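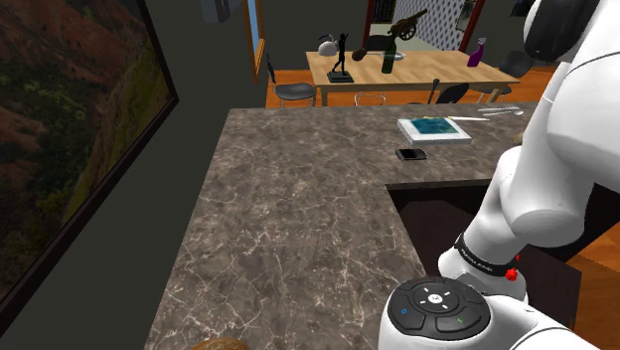

Figure 6. Marble countertop with fine white veining.

Section 4: Making Your First Bottle of Soda

Welcome back! By now your Kotley Home Soda Maker should be washed, put together and standing on a level surface, so we can get to the fun part. Please read all the way through once before you start (it only takes a minute, and the fizzing goes quickly).

1. Fill the bottle with cold water up to the line. Water straight from the refrigerator takes the bubbles much better than water from the tap, so if you can, put a pitcher in the night before.

2. Tilt the bottle holder toward you, slide the neck of the bottle in, and push back gently until you hear a click.

3. Press the top button for one second and let go. Do this three times for light bubbles, or up to six if you like the kind that tickles your nose.

4. Wait for the hiss to stop, then tilt the bottle forward and lift it out.

5. Now add your syrup, pouring slowly down the inside of the bottle. One capful of Gamberg Orange is plenty for most people, and children often like half. Put the cap on and turn the bottle over once or twice. Don't shake it!

CAUTION: Never fizz anything except plain water. Juice, syrup or milk will foam up into the nozzle and can block it.

CAUTION: Keep the gas cylinder away from the stove and out of direct sun, and never let it get warmer than 50°C.

Note: One capful of Gamberg Orange made up as above has 146 calories in the whole bottle, nearly all of it from sugar. If you are cutting down, start with a half capful and a squeeze of real orange, and give yourself a week or so to get used to it.

Note: If the bubbles seem weak, the cylinder may be running low. Replacement cylinders are part number 501. See Section 5 for how to change one.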